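The town of Jerkcombe had one set of traffic lights, and in March the council voted to take them out.

My aunt rang at seven in the morning to tell me. She'd lived under those lights for 28 years, in the flat above the old Kasberg Bakery, and she said the amber had been coming through her bedroom curtains so long she'd stopped owning a lamp.

"They want a roundabout," she said, in the voice other people keep for shingles.

I drove up from Girnura to be supportive. The population sign said 3,101, and I'd guess half of them were standing on the footpath when I pulled in, having strong feelings in parkas. A man from the hardware store had painted a placard reading STOP, which was confusing for drivers.

My aunt had made scones for both sides. She didn't believe in feeding only the people you agreed with, though I noticed the roundabout crowd got the batch without sultanas.

The mayor spoke from the back of a ute. He used the word "flow" so often that a toddler started saying it back to him. Then somebody asked what would go in the middle of the roundabout, and the whole thing fell apart. The bowls club wanted roses. The school wanted a concrete trout. A woman in gumboots wanted it left as plain grass for her goat, and she had brought the goat.
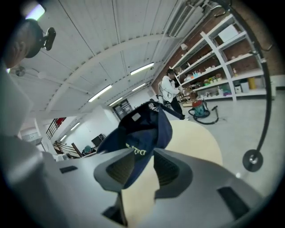 By four o'clock both sides had forgotten which side they were on. The man from the hardware store had turned his placard over and drawn a trout on it, quite a good one. The goat had eaten the minutes of the last two meetings, so technically the vote had never happened - or that was how the mayor put it, climbing down and asking if there were any sultana ones left.

The lights are still there. My aunt rang last night to complain that the amber's gone dim, and could I find out who she ought to be angry with.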